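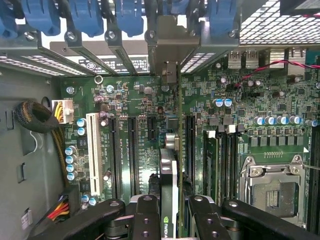
Photo: Siebe Schouten

The man who won't let your old PC die

By Siebe Schouten
July 10, 2019
Last updated: 4:12 pm
Reading time: 2 min

Custódio Esteves has the phone on his shoulder when I come in and stays on it for a good while. A customer in Belwood. Power supply, sounds like. "Bring it in, don't buy anything," he tells her, then hangs up and apologizes. Coffee? No milk, sorry.

He started fixing computers out of his kitchen in Zelholm. The shop came later – a narrow place between a shoe repair and a bakery, rent paid month to month at first. Now he has a lease and a bad back.

Most of the work is dull, he says. Dust. Dead drives. Fans that scream. "People come in with a five year old desktop and they already said goodbye to it. They saw one in the ad for 499 and they want me to say yes, go buy it. I don't say yes."

So what does he say?

"I say give me 50 dollars and two days."

Usually that covers it. More memory, a solid state drive, a clean install. Parts are extra. He buys used stuff from an office clearance outfit called Hoekstra, tests every stick of memory overnight and throws out what fails. Does he lose money on some jobs? Sure. "My wife does the books. Ask her. No, don't ask her."

Laptops are another story. He gets grumpy here. Glued batteries, memory soldered down, screws with odd heads. "A desktop, you take off the side and there it is. A laptop from the last few years, I need a hair dryer and a prayer." He turned away three last week, all the same model, same swollen battery. Didnt want the risk.

He gives a 90 day warranty on everything, written by hand on the back of the receipt. Folks lose the receipt. He honors it anyway, if he remembers the face.

December is the worst month. Everybody wants it done before the holidays, and the kids' machines come in full of junk. Last year he slept in the shop twice. This year he wants help, maybe a student from Lornell, somebody patient. "I can teach the screwdriver part. I can't teach them to be nice to a guy who lost his wedding photos."

Do people back up their files more than they used to?

Long laugh. "No."

The phone again. Belwood lady, she's on her way, wants to know about parking. There isnt any – he tells her to use the bakery lot and buy a roll.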